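Demonstration collection (robot learning)

From Samach, the automation reference

Demonstration collection is the gathering of recorded examples of a task for use in training a robot control policy. Each example, called an episode or demonstration, pairs what the robot's sensors registered with the commands sent to its joints and grippers over the same period. The method is used mostly for handling tasks that are hard to program by hand, such as folding cloth, packing mixed goods or routing cable.

Contents
1 Methods
2 Episode structure
3 Variation and balance
4 Quality control
5 Cloth tasks
6 See also

Methods

In teleoperation, a person drives the robot from a distance with a controller or a pair of leader arms. In kinesthetic teaching, the operator moves the arm itself by hand. A third approach uses a handheld gripper with sensors and no robot at all; the recordings are later converted to robot motion. Teleoperation has the advantage that the commands are already in the robot's own terms. It is slower than working with bare hands, and operators need practice before their recordings are usable.

Episode structure

An episode usually contains camera video, joint positions, gripper opening and a written task instruction. All streams carry time stamps from a common clock. The Prerkent format, used in the Stollstead cloth set, stores these in one file per episode and adds a field for the station and the operator code. Episodes in that set run up to 200 seconds. The reset between episodes — returning the arms and objects to a starting state — is not recorded.

Variation and balance

A policy trained on one starting position tends to fail when the object is moved. Collection plans therefore list changes in object pose, color, size and lighting, with a target number of episodes for each. The Stollstead plan has 53 starting layouts. Layouts are assigned by the recording software, as operators left to choose tend to repeat the ones they find easy.

Quality control

Episodes are reviewed before release. Common grounds for rejection are dropped video, clock drift, long pauses and a final state that does not match the instruction. Of 644 episodes in the first Stollstead batch, 112 were rejected, most of them for pauses. Failed grasps followed by a successful retry are normally kept and labeled, because they show the policy how to recover.

Cloth tasks

Cloth is a frequent subject because its shape cannot be described by a single position and angle. Towels are the usual starting point: the outline is simple and the folded state is easy to check from a camera image.

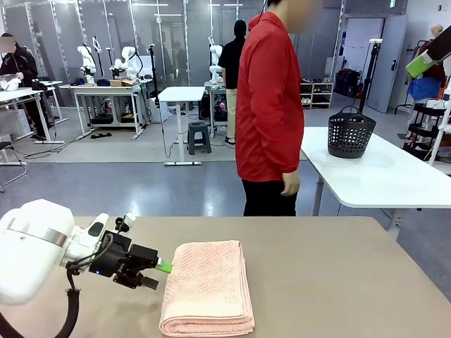 A two-finger gripper beside a folded pink towel, with further robot arms at other stations in the room.

Fülöp scoring, applied to folded items, compares the outline of the finished piece with a target rectangle and deducts for exposed corners. The score is stored with the episode but does not decide acceptance. Thick or textured fabrics hold a fold better than thin ones and are often recorded as a separate group. Two-arm folding also requires a record of which arm holds the cloth at each step — a label usually added after recording.

See also

Behavior cloning
Bimanual manipulation
Prerkent format
Teleoperation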